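Avard halts arm program after gripper fault passes simulation checks

Last updated: May 28, 2026

Avard has stopped all physical work with its tabletop robot arms after a fault in the gripper software caused one of them to close on a technician's hand at the company's test building in Bekcombe. The technician was treated for bruising to two fingers and went back to work the next day.

The fault had been in the software for 11 days before the injury, according to an internal report the company shared with its customers. During that time the same release was running on nine arms in Bekcombe and on a smaller group at Mocanu, a contractor that tests the arms on household tasks.

The problem was in how the arm handled a lost object. When the gripper is holding something and the item slips, the arm is supposed to stop, open its fingers and wait for a command. In the faulty release it closed the fingers further and kept going toward the drop point. The technician, who was reaching in to pick up a dropped bowl, was inside the arm's working area when that happened.

Chepkoech Kaijage, who runs safety at Avard, said the technician had followed the written procedure. The procedure allowed people to reach in once the arm showed a "lost object" status, on the understanding that it would not move again without a command.

"The status light was right and the arm was wrong," Kaijage said. "We had tied the rule for people to the light, and that was our mistake. It should have been tied to the power."

The emergency stop worked. A second technician pressed it, and the arm lost drive power in under a second, the report says. The fingers had to be opened by hand with the release lever.

A change made to improve the grip on smooth items is being blamed. It raised the closing force when the sensors reported a weak hold. An empty gripper was read as a very weak hold, so the arm squeezed harder and carried on with the task.

The release had passed every check at Avard before it was installed, including 20 task runs in Bikby, the simulator the company uses ahead of any work on real arms. None of those runs included a dropped object. Lăcrămioara Ardeleanu, who leads the simulation group, said the test set was built around reaching, lifting and placing, and that slips had been left to the hardware team to check later.

The Bikby tasks take place in rendered rooms meant to stand in for homes and offices, with everyday items set out for the arm to pick up and move. Ardeleanu said the rooms had become steadily more detailed over the past year while the list of things that could go wrong in them had hardly changed. In one office setup, the white arm works from the top of a dark cabinet and holds a teal, leaf-shaped or dish-like piece over the end of a long desk, with a tomato, a tablet and a small bronze figure farther along. A shallow piece like that is hard to keep hold of, she said, and it would have been a sensible place to start testing for drops.

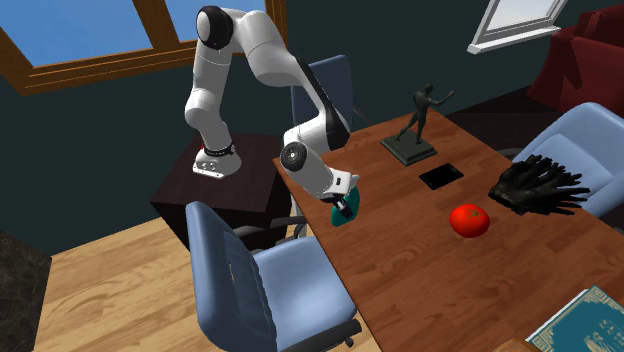

Her group has now added drops, partial slips and blocked fingers to the standard set. The old release failed on the first dropped-object run.

Oğuzhan Oral, a project manager at Mocanu, said the contractor had seen one arm behave oddly a few days before the injury — it kept moving after losing a cup — but had logged it as a calibration problem. The log was not sent on to Avard. Both companies say such entries will now be shared the same day.

Under the new rules at Bekcombe, drive power must be cut before anyone reaches into the working area, whatever the status light shows. Avard expects to restart the arms in August, after an outside review of the gripper code.

Contact the newsroom | Copyright 2026 | Back to top

11 shares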